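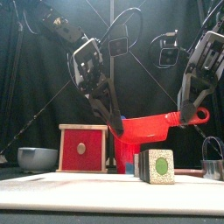
Figure 6. Two-arm hold on a dustpan: left gripper at the back edge of the scoop, right gripper on the handle.

6. Two-arm handling tasks at the sorting bench

This section applies to Cusalo benches fitted with two arms. It assumes the arms have been homed (section 4) and the bench cameras checked (section 5). Staff who worked the bench by hand before the changeover should read 6.3 before their first shift.

6.1 Preparing the bench

1. Set the mode switch to HOLD. The status lamp changes to amber.
2. Place the items for the task on the white board. Keep every item at least 2 inches from the front edge.
3. Turn long-handled items so that the handle points toward the right arm. The left arm takes the wide end.
4. Check that neither camera's view of the board is blocked by a sleeve, a cable or a tall container.
5. Step back behind the floor line and press READY.

Note: Scuffs and smudges on the board do not affect item detection. Wipe off any liquid before pressing READY.

6.2 Running a two-arm hold

1. Select TWO-ARM from the task menu and choose the item type. For a dustpan or similar tool, choose PAN WITH HANDLE.
2. Press START. The right arm closes on the handle first. The left arm then closes on the scoop.
3. Wait for both grip indicators to show green. If one stays red for 10 seconds, the task stops and the arms hold position.
4. Press LIFT. The default grip force is 35 percent. Thin plastic items may need less - see Table 6-2.
5. When the task ends, select RELEASE and wait for the lamp to return to amber before reaching for the item.

CAUTION: Do not pull on an item that both arms are holding. The arms read the pull as a load change and may tighten. Use RELEASE, or press the red stop button if RELEASE does not respond.

CAUTION: Containers directly under a held item can be tipped when the item is lowered. Allow clearance or move the container in HOLD mode.

6.3 Changes to the operator's work

Before the changeover, one person sorted and put away returned items by hand at each bench. With the arms in use, the operator's duties are:

- loading the board and confirming item types
- clearing stopped tasks
- recording each stop in the bench log with the task code
- sorting by hand any item the menu does not list

One operator may supervise 2 benches. At the Trestham site the limit is one bench per operator during the first 38 hours of supervised running, and the shift lead signs off the hours on the bench log.

The posted rest schedule is unchanged. Time spent watching the arms counts as bench time. An operator who is called away must set both benches to HOLD first - do not leave a task running for the next person to find.

Hand sorting remains a trained skill at all sites. Each operator works one hand-sorting shift per month, on a Tuesday where the roster allows.

6.4 Stop codes

H1 - Grip not confirmed, left arm. Reseat the item and repeat 6.2 from step 1.
H2 - Grip not confirmed, right arm. Check that the handle is within reach.
H5 - Item type does not match. Select the type again or sort by hand.
H9 - Arm contact. Do not clear this code at the bench. Call Brasteck service.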